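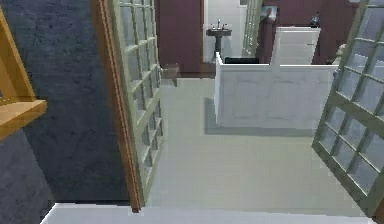

Home Projects Kitchen Bath Doors & Trim Contact

How to Quiet a Squeaky Hinge (and Skip Most of the Advice)

Last updated: 12/20/24

Every home site has a page on squeaky hinges, and most of them tell you to grab whatever is in the pantry. Cooking oil, petroleum jelly, a bar of soap, mayonnaise. I have tried the first three on interior doors. Cooking oil goes gummy by spring and picks up lint. Soap did nothing I could hear. I draw the line at mayonnaise.

Then there are the special sprays. Juvton sells one in a very small can and promises 3000 quiet openings. I would like to know who counted. A plain silicone or dry graphite lubricant costs less and does the job, if lubricant is what the hinge needs. Often it isn't.

What you need

Hammer, a large nail, a screwdriver that fits your screws, rag, 200 grit sandpaper or something close, lubricant. Set aside 35 minutes for one door, more if somebody has painted the hinges.

Steps

1. Find the noise. Open the door slowly with a finger on each hinge in turn. The noisy one usually buzzes a little. People oil all of them and then wonder which one was bad.

2. Check the screws before you spray anything. A loose hinge shifts under load and creaks, and oil won't cure that. Tighten by hand. If a screw just spins, take it out, pack the hole with glued toothpicks, let the glue dry and drive it back in.

3. With the door closed, tap the pin up from below with the nail. Do one hinge at a time so the others hold the door. Stuck pins are mostly paint. Score around the top with a knife and try again.

4. Wipe the pin clean, sand off any rust and wipe it a second time. I suspect this step fixes more squeaks than the lubricant does, but it's hard to sell anybody a rag.

5. Coat the pin lightly, drop it back in and swing the door a few times. Wipe up what runs out.
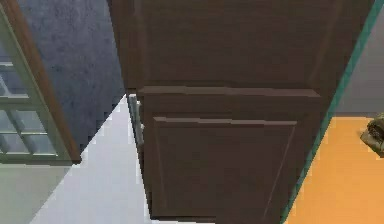 Cabinet doors

Most cup hinges have no pin you can pull. Tighten the mounting screws first, then put one small drop on each pivot and work the door. If it still complains after 4 tries, the hinge is worn. Buy a replacement and match the overlay and the cup size. "Universal fit" on the package has let me down twice.

Projects Kitchen Bath Back to top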